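Footwear returns move to robot tables at Fornness

May 31, 2026
By Keith Hoani

The online shoe seller Fornness has started to use pairs of robot arms for one part of its returns work, the sorting of slide sandals into baskets. The company says the 54 people in the returns department keep their jobs, but for many of them the working day will look different.

Slide sandals at the robot tables, with the red basket they are sorted into.

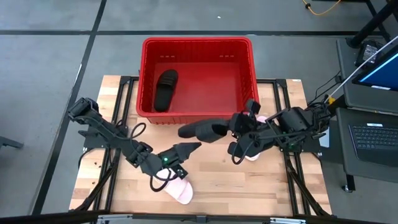
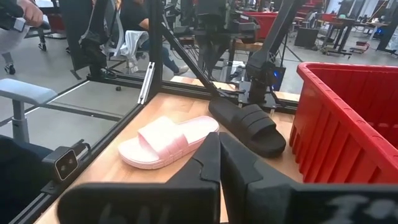
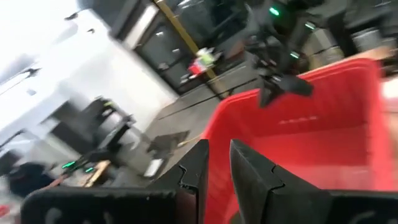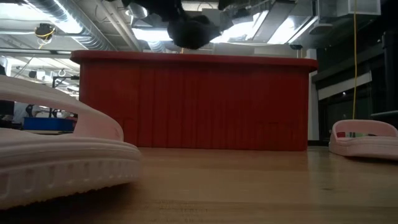

Who decides whether a returned sandal can be sold again?

A person decides. The arms only move the sandals, and each pair is checked by a returns worker who looks at the sole, the strap and the size mark before it goes back to stock.

Until last November the whole job was done by hand. A worker opened the parcel, matched the left sandal with the right one, checked them and carried the full baskets to the shelves. Slides were the least liked product in the building. They arrive without a box in many cases, and in the warm months there are a lot of them. In the busiest week of last summer the department received 2,928 pairs.

Paora Tapsell has worked in returns for nine years and is now one of the first table leads, a position that did not exist before. She watches 2 tables, clears them when an arm drops something, and writes down the faults for the technicians.

"My wrists are better, I can say that," she said. "But before, I was talking with the person beside me all the day. Now I am more alone, and I have to pay attention in a different way. It is tiring for the head."

The arms were installed by Kellitz, an integration firm. Its site engineer, Eduardo Brandão, said that soft and shiny footwear is still difficult, and that two sandals lying one on the other can stop the work for several minutes. He expects the tables to stay slower than an experienced worker for the rest of this year.

The change was discussed with the staff during the winter. Arwel Llewellyn, who represents the workers on the day shift, said the first plan gave the table leads more responsibility with the same pay. After two meetings the company agreed to an extra $245 a month for this position, and to paid training for everybody in the department who asks for it.

"We did not want to stop the machines," Llewellyn said. "We wanted to know who will stand next to them, and for what money."

Some questions are still open. The night shift has no table lead yet, so the robot tables are switched off at 10 p.m. Older workers have also asked if they can stay with the manual benches, and operations manager Jailson Sampaio said this will be possible at least until the end of the year.

Fornness plans to bring children's slides to the tables next. Boots and laced shoes will continue to be sorted by hand. Workers who are interested in the training can put their name on the list at the shift office before the end of June.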